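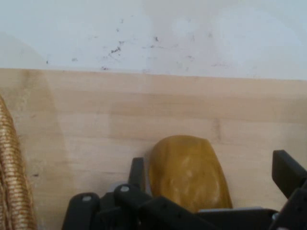

A pale wood surface against a white wall, with a mustard-yellow piece and a length of golden braided rope.

The Case for the Nearly Bare Surface
Home and Interiors, Apr 6, 2023

The flat surfaces of a home tend to fill without anyone deciding that they should. Mail, keys, chargers and cups gather on the nearest tabletop, and within a few weeks the wood beneath is no longer part of the room. A growing number of households are now choosing to reverse the process, keeping one surface almost clear and giving it over to a very small group of objects.

The design studio Cestiline has made the practice a regular part of its work with residential clients since October. Its guidance is brief. Clients are asked to empty one surface completely, leave it empty for 3 days, and then return no more than 2 objects to it. The studio reports that the waiting period is the part most often skipped, and that clients who observe it usually choose differently from those who do not.

Color is the first consideration. Blond wood has a slight pink or beige cast that becomes more apparent beside a white wall, and it can look unfinished when everything near it is equally pale. Mustard and ochre are well suited to the task of correcting this. Both are close enough to the wood to appear related to it, and strong enough to be noticed from the doorway. A yellow with paler, cloudy swirls through it is easier to live with than a solid one, as the lighter areas pick up the tone of the wall.

Texture follows. Pale wood with a faint horizontal grain is a quiet background, and a smooth, rounded object placed on it will remain quiet as well. Braided rope provides the contrast. Its tightly wound strands form regular ridges, and where the finish is glossy the ridges catch the light in narrow stripes. Flurkine, a trimmings supplier that stocks 47 braids and cords, advises customers to buy more length than they expect to need, so that the rope can fall in a natural curve. A short piece pulled straight has the appearance of something left over from another job.

Placement need not be exact. The rope may run along one side of the surface, with the second object set well apart from it. The open wood between the two should be regarded as part of the arrangement — it is also the area most likely to attract the mail.

A clear surface does make its surroundings more visible. Small dark specks on a white wall, particularly those low down near the line where it meets the wood, are seldom noticed behind a row of picture frames. The same is true of a darker band or a change of tone in the wood itself. Rornard, which refinishes roughly 300 tabletops a year, recommends beginning with a soft cloth, plain water and a little patience. Shadows should be ruled out before any stain is treated; moving a lamp is usually sufficient. Short dark streaks that follow the grain are best left alone, and sanding them tends to produce a shallow hollow that is more obvious than the original mark.

Walls call for similar restraint. A damp sponge should be tried first in an inconspicuous place, and touch-up paint should be taken from the original can where one has been kept.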